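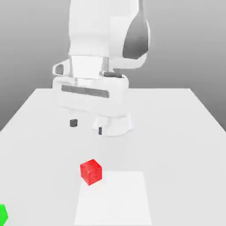
Cell 2 notebook, sim and line changeover

9/14/23, Sobia Qureshi

Spent the morning on the cube task again before going down to the floor. Same layout as before: red cube, white square as the target, green part left off to the side as a distractor. Ran 243 trials overnight. 49 failed, most of them on the grasp and a few on the release. I want the grasp failures sorted by cube angle before we change anything else.

White on white is a nuisance. The fingers and the tabletop come out nearly the same brightness in the render and the pads are the only part of the fingers I can pick out with any confidence. Going to try a darker table. Bedell's real benches are gray-green anyway, so it would be closer to what we need.

Floor visit, Bedell packing room

The job we are aiming at is moving sample blocks from the infeed onto the label plate. One person does it now, 3000 blocks on a full shift. I stood with the day crew for an hour and wrote down what they do besides the move itself:

- turn over any block with a chipped face and set it aside
- wipe the plate when glue builds up
- call the saw operator if the sizes drift
- restack when the infeed jams

None of that is in our task. If the arm takes the move, somebody still has to do the rest, and right now it gets done without anyone writing it down. The operators asked who would catch the chips. I said I didn't have an answer yet.

They also asked about hours. Julholm's plan from August keeps the same headcount and moves the plate person to inspection and jam clearing for two cells. The crew had not seen the plan. I asked for it to be posted in the break room. Two people said they would be glad to stop the reaching, which is hard on the shoulder by the end of a shift. One said she would miss the seat by the window.

Training: Orakzai quoted 126 hours for the whole crew. Nights would have to come in on days for it, and they are not happy about that. Ask if it can be split.

To do

- darker table, rerun the same seeds
- add a chipped block to the sim set
- get the Brarance label plate drawing, ours is an old revision
- send the crew's list to Julholm as written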